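Moving with a baby and too many boxes

In December we moved from Wiletti to Gourlay, and it took me until now to write something. My wife says I should write it before I forget the bad parts. I think I will not forget them, but she is usually right.

The distance is 204 kilometers. We had one van, one small car, a baby of 4 months and my friend Kristaps Vaher, who drove the van and did not complain even when the heating in it stopped. For this I still owe him a good dinner.

The price

The first moving company wanted 3,498 for everything, with packing. I read this number two times. Then we rented the van ourselves and paid 900, with fuel and with the insurance. It was a big difference for us, but I must say that my back paid also. If you have a piano or live on a high floor, please take the company.

The boxes

I made a mistake with the boxes. I wrote "various" on too many of them. When you are tired in the evening and you search for the can opener, "various" is not a helpful word. Later my wife took the marker from me and wrote everything that was inside, even "blue cups, tape, one sock." Her boxes we opened with pleasure. Mine are partly still in the hallway.

Also, do not put books in large boxes. Everybody knows this and I knew it too, and I did it anyway.

The first night

We arrived on Wednesday when it was already dark. The key did not want to turn, and the neighbor from downstairs came out in slippers to show us that you have to pull the door to yourself first. She has lived in the building for a long time and knew about the door from three families before us.

We slept on mattresses on the floor. The baby slept better than she ever did in Wiletti, and I was lying awake and listening to the pipes.

What I would keep outside the boxes next time: the kettle, phone chargers, toilet paper, a lamp, and for the baby more muslin cloths than you think you need.
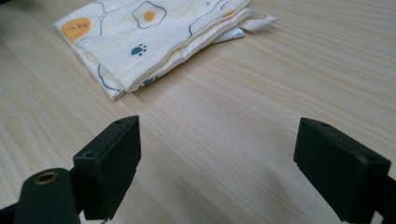 The new town

Gourlay is smaller and the bread is better. The bus comes when it wants. I found a library with a warm reading room, and on the way home there is a hill which I do not like with the stroller. We still don't have curtains in the bedroom, so if somebody knows a good shop for this, please write me in the comments.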